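Boatshed news, 5th January

Happy new year all. Quick one, tide waits etc.

The Odley skiff is off the moulds at last. Turned her over on Saturday, took longer than planned, then straight on to cleaning up the inside seams. Plenty of epoxy runs to scrape. Fillets next, then the inwales, then we argue over paint. 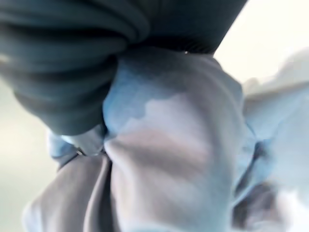
Dadevico wants to know if the thwarts could go in before the inwales, as it stiffens her up while you clamp. Fair point, did it that way on the last one and the sheer stayed much truer. Going to try it. Bring clamps, any size, we are allways short.

Spars: spruce has come for the mast, 2 lengths, both need scarfing. Bit of a knot in one but well clear of the joint. Oars still to be shaped.

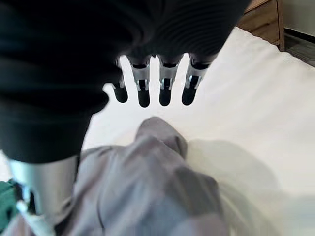 Launch and money

Aiming for May, off the Zalus slip if they'll have us. Trailer needs new bearings first. Fund stands at £3,239, and sails will eat most of that. Raffle tickets still going, around 40 left, ask at the shed.
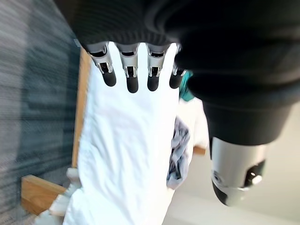 At the shed, this winter

Sanding nights start again this week, usual time. Masks on please. Tea money in the tin, and whoever has the long spokeshave can we have it back.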